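Handout 6: Lamps, side tables and the things that share them
Unit: Setting Up and Looking After Small Rooms
Please read before the Monday class and bring it with you.

Last week covered ceiling lights. This handout moves down to table height and deals with the portable lamp: where it goes, what may stand next to it, where its cord runs, and how it is cleaned. The exercises at the end are to be handed in on paper.

1. Terms used in this handout

Base: the part that stands on the table. It may be ceramic, glass, timber, metal or plastic. It may be smooth or have a raised pattern.
Shade: the part that surrounds the globe and spreads or directs the light. A flared shade is wider at one end than the other.
Fitting: the socket that holds the globe.
Flex: the cord between the lamp and the plug.
Footprint: the area of tabletop the base covers. The shade is often wider than the footprint, so measure both.

2. Choosing a position

A round table has no back edge to push things against, and people approach it from any side. Put the lamp on the side nearest the power point, well in from the rim. The widest part of the shade should stay inside the edge of the table. If it sticks out past the edge it will be bumped by people going by.

Check the height by sitting down. With your eyes at normal sitting height you should not be able to see the globe. If you can, the lamp is too tall for that table or the shade is too shallow.

The practice room at Flilteck has a round white table, used for the first exercise. Other tables may be used for the rest.

3. Lamps and vases together

A vase beside a lamp is a common arrangement and a reasonable one. Coloured glass picks up the light, and a speckled or mottled finish shows more of its colour beside a lit lamp than it does in a dim corner. A cone-shaped vase with a narrow foot needs more care than a squat one. The weight is high, and it gets higher once long stems are added.

Leave a clear gap between the shade and the widest part of the vase. Stems and leaves must not touch the shade. Fill the vase at the sink, dry the outside, then carry it to the table. Do not top it up in place while the lamp is plugged in.

White table lamp with a diamond-patterned base, and the tall speckled glass vase, in the first picture:

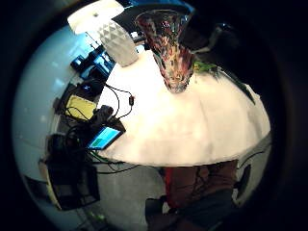
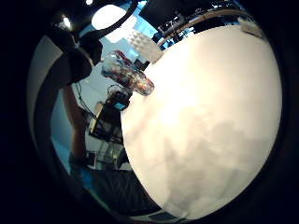 Can a vase of water stand on the same table as a lamp?

It can, provided the vase is steady, the flex does not run beneath it, and a spill would not reach the plug or a power board. Switch off at the wall before moving either one.

4. Cords and small equipment

Tables near a desk or a work bench tend to collect tablets, chargers and leads. Before setting out a lamp, clear the top completely and put back only what has to be there. Leads that must cross the table should go by the shortest way and lie flat. A loop in the middle of the table will be caught by a sleeve sooner or later, and it will take the nearest tall object with it.

Leads hanging below the edge should be gathered and tied above knee height. Bags go under a bench or on a hook, clear of the chairs.

5. Cleaning

Plain bases: wipe with a barely damp cloth, then a dry one.
Patterned bases: dust settles in the grooves. Use a soft dry brush first, working from the top down, and finish with a cloth.
Fabric shades: soft brush or the brush head of a vacuum on low. No water.
Paper shades: dry brush only. Hold the shade lightly from the inside with your other hand.
Glass vases: warm water and a little dish soap. For a narrow base, use a bottle brush and let the vase drain upside down on a towel.

Always unplug the lamp and let the globe cool before starting.

6. Exercises

a) Draw a round table from above, to scale. Mark the power point, the lamp, the vase and the path of the flex.
b) Read the maximum wattage on the fitting of a lamp at home and write it down with the wattage of the globe now in it.
c) The Eritz sample sheet lists 11 shades. Sort them by cleaning method.

Sample sheets are in the Qudah folder, shelf mark 1089. Return them to the same shelf by Monday.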